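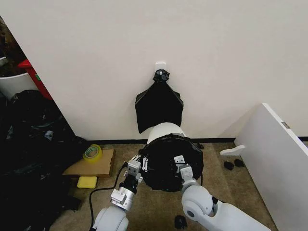 Home Trending Sport Following Log in

Thread on the Pikville stadium bid, as the vote is next Wednesday and most of the coverage has skipped the actual documents. I've read all 127 pages. 1/

The regional football federation has to pick a host for the under-20 championship. Two cities are left, Pikville and Hostov. Each of the federation's member associations gets one vote, regardless of size. 2/

That voting rule matters. An association with 90 registered clubs has the same say as one with three. Both bids have spent their travel budgets accordingly. 3/

Pikville's bid team visited every small member between November and the end of summer. Hostov's team went to most of them. The expense summaries are in the appendix of each bid book, in very small type. 4/

The item people are arguing over is the "development program" in the Pikville bid. It offers coaching courses, kit and pitch lighting to member associations, paid for by the bid's main sponsor, Pluneo. 5/

The offer isn't conditional on how anyone votes. It is conditional on Pikville winning, though, and only members who register interest before the vote are eligible. 6/

Federation rules ban "gifts or benefits of more than nominal value" to voting delegates. The program money goes to associations, so on a plain reading the rule doesn't cover it. Whether it should is a separate question. 7/

Trí Phan, who chairs the ethics panel, was asked about this at the last open session. His answer was that the panel can only look at a complaint once somebody makes one. So far no member has. 8/

Worth knowing that the panel has no investigators of its own. It borrows staff from the general secretary's office, and the general secretary sits on the host selection group. That arrangement has been in the statutes for 18 years. 9/

Hostov isn't spotless either. Its bid includes free accommodation for delegates and a guest for the length of the tournament, at the hotel nearest the main ground. The bid book files this under "hospitality and protocol". 10/

On the football side, Hostov has the better main stadium and Pikville has the better training grounds. The technical inspection put them close to level. Pikville lost marks for the rail link, which is still a single track past Giáp. 11/

Hostov lost marks for its second venue, where the away dressing room doesn't meet the minimum floor area. They say it will be fixed. No date or contractor is given. 12/

Thảo Lục has put up a motion to publish how each association votes. At the moment it's a secret ballot and only the total is announced. Her motion is listed after the host vote on the agenda, so even if it passes it won't apply to this one. 13/

She has asked for the order to be swapped. The president can do that on the day without a vote. His office told me the agenda "stands as circulated". 14/

My guess is Pikville wins it, and not narrowly. I'd still like to see the ballot made public first, whoever gets it. 15/

A few people have asked about the stream. It's on the federation's site from 9 am, and the host vote is the fourth item. Last time they cut the feed for the count and brought it back for the announcement - so don't assume you've lost your connection. 16/

Correction to post 4: Hostov also visited in November, one trip. It's listed under a different heading in their appendix and I missed it. 17/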